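The Lamp That Ate My September

I should say up front that I did not need a lamp shaped like a space station. I have lamps! But a friend sent me a link to the Kestari, a tabletop model from a two-person shop called Karkelance, and by the end of lunch I had paid $236 for it.

The Kestari comes as a kit. You get up to 525 laser-cut pieces (depending on how many docking arms you order), a strip of LEDs, and a booklet drawn by Baltazar Esquivel, who used to build miniatures for low-budget sci-fi movies out in Bridutton. He told me he designed the thing after getting tired of spaceship toys that look great on the shelf and go dark when you turn off the lights.

"I wanted the windows to be the whole point," he said. There are 100 of them on the outer ring alone, and every single one lights up.

I figured I'd have mine done in a weekend. It took me 6 evenings, two of them spent on the ring, which has to be glued in order or the last section won't close. I glued it out of order. Baltazar was very nice about it over email and mailed me a spare. 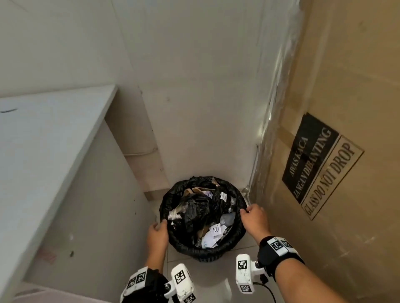

The wiring is much easier than I feared, just little plugs that click together, and the dimmer has a slow flicker setting that makes it look like somebody on board is having a bad day with the reactor. I leave it on that one most nights.

If $236 is too steep, Karkelance also sells the Carrillo, a stubby cargo shuttle with lights only in the cockpit and engines. It's a lot quicker to put together, and it fits on a bookshelf, so guess what I ordered last night.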